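Rornow opens its second clothing repair shop in Jernley

We're so chuffed to finally share this one! Rornow, the little mending business I started at my kitchen table in Wultthorpe, is opening a second shop in Jernley this December (doors at 10 in the morning, kettle on well before that).

We'll take jeans, school jumpers, work shirts, your favourite coat with the dodgy zip, pretty much anything with a seam. Hems start at $40 and most jobs are ready in 4 days.
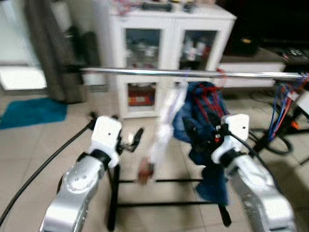

The first 100 customers through the door get a free button or small patch in any colour we've got on the shelf, and believe me, we've got a lot of colours. We're also bringing over the Nyarko range of mending kits, which has been flying out of the Wultthorpe shop all winter.

Last year we fixed 156 school blazers in the holidays alone, so please get yours in early!

Media enquiries and photo requests: ask for the owner at the Rornow shop in Wultthorpe.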